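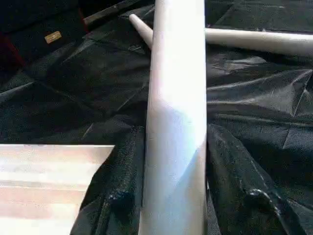
ロボットに物のつかみ方を教えるとき、例はどのように集めるのですか。

人がロボットの腕を手で操作して、同じ種類の作業を何回も行い、そのときのカメラの映像と腕の動きを一緒に記録します。学習システムは、あとでその記録を使って動きを学びます。

シェア 17　コメント 4

Nonddaleにある自動化の会社Givevaは、細長い物をつかむ作業の記録を集める計画の第一段階が終わったと、10/10/21に発表しました。計画の名前はHirvonenといいます。集めた記録は、同社が開発している学習システムMarnerのために使われます。

発表によると、第一段階で残された記録は253本です。記録の一本は、腕が動き始めるときから、つかんだ物を置いて腕が最初の位置に戻るときまでを含みます。長さは作業によって違いますが、一本は最大148秒です。これより長くなった場合は、途中で操作を止めて、その記録は別の場所に保存します。

細長い物が選ばれたのは、同社の顧客に管や棒を扱う工場が多いからだそうです。箱や缶のような形の物については、Marnerはすでにある程度の練習をしています。しかし管や棒の場合は、どこをつかむか、どの向きでつかむかによって、持ち上げた後の傾きが大きく変わります。端に近いところをつかむと、反対側の端が下がります。二本が重なっていると、上の一本を動かすときに下の一本も動いてしまうことがあります。

同社は、このような難しさは計算だけで準備するより、実際の動きの中で見せるほうが早いと考えました。それで、夏の間に試験を行い、9月から本格的に記録を始めました。

作業台には黒いシートを敷き、その上に白い管や棒を置きます。シートには、しわがたくさんあります。しわを伸ばさずに使うことは、計画の初めの段階で決まりました。平らな台だけで学んだシステムは、下の面に小さな山や影があると、それを物の縁と間違えることがあります。顧客の工場でも、物の下に布や袋が敷いてあることは珍しくないと、同社は説明しています。

色についても議論がありました。白い物を黒い面に置くと、輪郭は見つけやすくなります。これは最初の練習には良いのですが、やさしすぎるという意見も社内にあったそうです。結論として、第一段階では白と黒の組み合わせを中心にして、第二段階で灰色の面と、光を強く反射する物を加えることになりました。

カメラは、手首の近くに付けた小さいものが中心です。上から台の全体を見るカメラも使いますが、つかむ直前の様子は手首のカメラのほうがよく分かります。そのかわり、近くの物がとても大きく映り、奥の物はその後ろに隠れます。たとえば手前に太く見える白い筒があると、その後ろを斜めに通る棒は、左に先が少し、右に長い部分が見えるだけで、間の部分は見えません。左に見える先と右に見える部分が同じ一本だと、人はすぐに考えます。Marnerの前の版では、これを二つの別の物として数えることがよくありました。

Givevaの技術担当者によると、この「隠れた一本」の問題が、第一段階の一番大切な課題でした。そのため253本のうち102本は、二本以上が交差している置き方で記録されています。残りは、一本だけの置き方と、二本が離れている置き方です。交差の角度や高さの差は決めずに、操作する人が一回ごとに自由に置き直しました。

操作する人は、同社の社員と、Nonddaleの職業訓練校から来た学生です。学生は、参加の前に二日間の練習を受けました。練習では、上手に早くつかむことより、迷わないで一定の速さで動かすことが求められました。動きの途中で長く止まったり、何度も戻ったりする記録は、学習のときに使いにくいからです。一方で、つかみ損ねて、もう一度やり直した記録は捨てません。失敗の後にどのように直すかという例も、システムには必要だと同社は説明しています。

学生の一人は取材に対し、「最初は自分の手と腕の動きの差に疲れました。三日目からは、画面を見ながら普通に話すこともできるようになりました」と答えました。別の学生は、「棒より筒のほうが難しいです。触った瞬間に転がると、次にどこを見ればいいか分からなくなります」と話しました。

記録の確認は、操作をした人とは別の人が行います。確認する項目は、映像と腕の動きの時間が合っているか、つかんだ瞬間の印が正しい所に付いているか、置き方の種類が正しく書かれているか、の三つです。最初の週には、時間のずれが見つかった記録がいくつもあり、機材の設定を直すために作業が二日止まりました。同社はこのずれの原因を、二台のカメラが別々の時計で動いていたためと説明しています。

また、照明の位置も途中で変わりました。初めは真横に近い所から光を当てていましたが、シートのしわの影が長くなりすぎるので、上からの光に変えました。前の照明で取った記録も残してありますが、253本の中には入っていません。

作業の場所は、Nonddaleの北にある同社の建物の一階です。以前は部品の倉庫でした。窓が少なく、一日の中で明るさがあまり変わらないことが、記録のために都合が良かったそうです。作業台は今のところ四つあり、同時に使うのは三つまでです。四つ目の台は、機材の調整と、新しく来た人の練習に使われています。

費用について、同社は全体の金額を発表していません。ただし、一番大きな部分は機材ではなく人の時間だと述べています。一本の記録は短くても、物を置き直し、確認し、説明を書き入れる時間を合わせると、その何倍にもなります。午前と午後でそれぞれ休みを二回取り、同じ人が一日に操作する時間は四時間を超えないようにしています。

地元の工場の経営者からは、期待の声と心配の声の両方が聞かれます。管の切断を行う会社の担当者は、「夜の間に管を棚から台に移してくれるだけでも助かります」と話しています。その一方で、長さの違う管が混ざったときに正しく扱えるかどうかは、実際に見るまで分からないとも述べました。これについてGivevaは、長さの違う物を混ぜた記録は第二段階で集めると答えています。

記録の公開については、まだ決まっていません。職業訓練校は、授業で使うために一部を借りたいと希望しています。同社は、映像に操作する人の顔や声が入っていないことを確かめてから、返事をする予定です。手首のカメラの映像には人が映ることは少ないのですが、上からのカメラには腕や肩が入ることがあります。

Marnerの新しい版の試験は、冬の初めに同じ建物で始まります。試験では、学習に使わなかった置き方を用意して、システムが自分で一本を選び、つかみ、指定された箱に入れるまでを見ます。交差している置き方の成功の割合が、前の版と比べてどう変わるかを一番重く見る、と同社は述べています。結果は顧客への説明会で先に発表され、その後で一般にも公開される見込みです。

第二段階の操作を行う人の募集は、職業訓練校の掲示板と同社の受付で行われています。経験は必要ありませんが、二日間の練習に両方とも出席できることが条件です。

シェア 17　コメント 4　この記事にコメントする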